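Truvstead Events Calendar: Organizer Guide
Section 7. Weather Holds, Postponements and Cancellations

Revised 10/07/2023

Use this section when bad weather may change an event you have already listed. You need an organizer account with edit rights. If you can see the listing but the Edit button is gray, ask the account owner to add you under Team.

7.1 Before you start

Have the event number ready. It is printed at the top of the listing and in the subject line of your confirmation email. Check whether the listing is a single event or part of a series. Changes to a series apply to every date unless you pick one date first.

7.2 Placing a weather hold

A weather hold keeps the event on the calendar and adds a yellow notice telling people to check back. Tickets stay on sale.

1. Sign in and open My Events.
2. Select the event. For a series, open the Dates tab and select the date affected.
3. Choose Status, then Weather Hold.
4. Enter a decision time. This is the time by which you will confirm, postpone or cancel.
5. Type a short message in the Notice box. The limit is 300 characters, including spaces.
6. Select Preview and read the notice as it will appear on a phone.
7. Select Post.

The notice appears on the calendar within 8 minutes. If it does not, sign out, sign back in and check that the status was saved.

Note: The decision time is shown to the public. When it passes, the notice changes to "Decision overdue" until you update the status.

7.3 Postponing to a new date

1. Open the event and choose Status, then Postponed.
2. Enter the new date and start time. If you don't have one yet, check Date To Be Announced.
3. Confirm the venue. The system does not check whether the hall or field is free.
4. Under Tickets, choose Honor for New Date or Open Refund Window.
5. Select Post and Notify.

Everyone who bought a ticket or saved the event gets one email. Phone alerts go only to people who turned them on.

Caution: Do not delete the old listing and make a new one. Deleting it breaks the link to tickets already sold, and those buyers will not be notified.

7.4 Canceling

1. Open the event and choose Status, then Canceled.
2. Pick a reason from the list. "Weather" and "Road conditions" are separate choices.
3. Check the refund total on the next screen.
4. Type the event number in the box to confirm.
5. Select Cancel Event.

Caution: A cancellation cannot be reversed after refunds have been sent. If there is any chance of a new date, use Postponed with Date To Be Announced.

The listing stays visible for 7 days with a red Canceled banner, then moves to your archive.

7.5 Recorded phone line

Organizers with the phone add-on can record a message for callers.

1. Call the add-on number given in your welcome letter.
2. Enter code 161, followed by the pound key.
3. Enter your event number.
4. Record your message after the tone. Give the name of the event first, then the change.
5. Press 1 to save or 2 to record again.

Changing the status online does not change the recording. Update both.

7.6 Sample notices

"The Iton Winter Craft Fair is on weather hold. We will decide by 8 a.m. Please check this page before you leave home."

"Tonight's concert at Ahmadpour Hall is postponed. Your ticket is good for the new date in April."

7.7 Getting help

Calendar questions go to Bukola Abubakar at the organizer desk. For refunds that have not gone through, contact Tariq Memon in ticketing and include the event number.

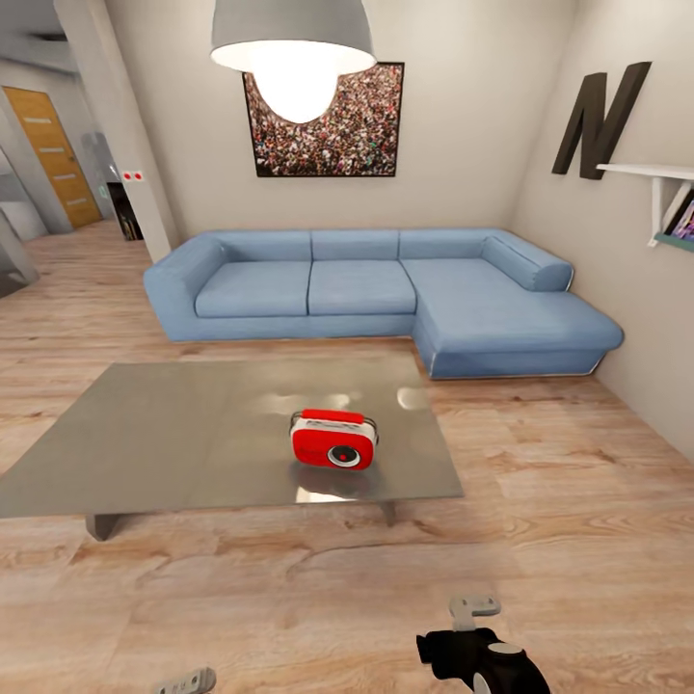
Figure 7-1. Sectional sofa and coffee table with portable radio.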